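**Does a dearer foundation last longer? Wear test report**
Oct 15, 2025

Titmont claims its liquid foundation "stays put all day". We doubted this, and we also doubted that it beats the Carko one at half the price. In September, 40 students wore one brand on each cheek through a normal study day. They scored fading and patchiness themselves every 2 hours. 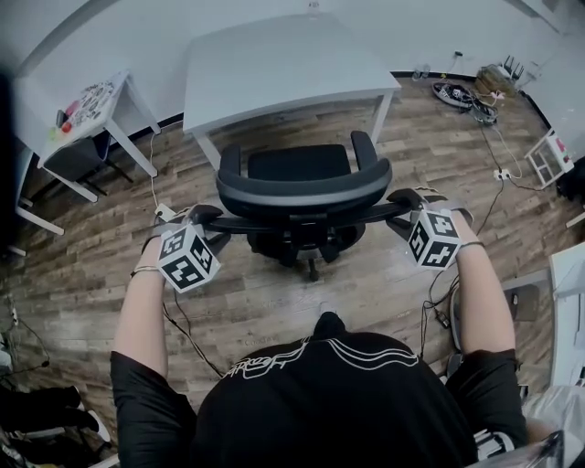 *Fig. 1. Black mesh-backed office chair, held by the armrests.*

Scores for the two brands were nearly level until lunch. After that Titmont did a little better on dry skin and worse on oily skin. We don't think either gap means much. People knew which cheek was which, and several admitted they expected the dear one to win. Powder was supposed to be banned, but we had no way of checking.

The shade range was a bigger letdown. Both brands look generous on the website, yet the deeper shades all leaned orange on our testers.

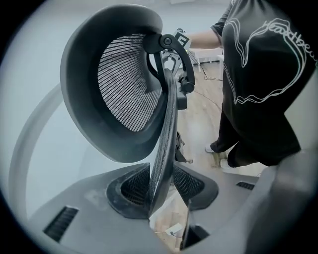 Mikkel Snorradóttir objected at the draft stage that self-scoring tells you about mood as much as make-up, and wanted the labels hidden and the test run again. We agree with the first part. A repeat would need plain pots and more money than we had left.

Bjartur Hjaltested's raw score sheets are in Appendix B.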